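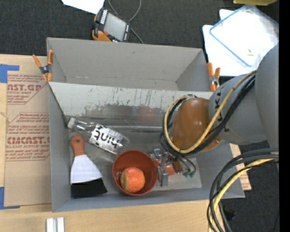
Spring clamps on a cardboard bin, will the rim hold?

relu_onu
22/12/2018
Open-top bin, gray cardboard, walls slanted outward. I have a spring clamp at each of the two back corners to stop them spreading. Typical contents are a water bottle on its side, a paint scraper, a bowl with a piece of fruit in it. Will the clamps crush the rim over time?

zbarany
Yes. Cardboard takes a set under constant load. Mine showed dents after 48 hours. Put a strip of scrap under each jaw to spread the pressure.

Anayeli S.
Disagree. Dents at the rim are cosmetic. The corner fold fails first. Tape the outside of the fold and leave the clamps where they are.

zbarany
Tape creeps. I have replaced it 3 times on a Farnik box of similar shape.

Anayeli S.
What tape? Painter's tape will creep. Reinforced paper tape has held on mine since January.

desta_y
Separate point: the scraper. A wide blade lying loose on the floor of the bin will score the cardboard if it slides. Stand it in a corner or put a guard on it. I would also take the fruit out of the bowl if the bin gets moved. It rolls.

relu_onu
The bin stays put. Streaks on the far wall bother me more. Can they be cleaned?

desta_y
Dry eraser only. Water lifts the top layer.

zbarany
Or line that wall with acrylic sheet offcuts. 3 mm wipes clean and stiffens the panel, so you might not need the clamps.

Anayeli S.
You would still need them. The sheet does nothing for the corners.

relu_onu
Ordered the paper tape. Scrap under the jaws as well.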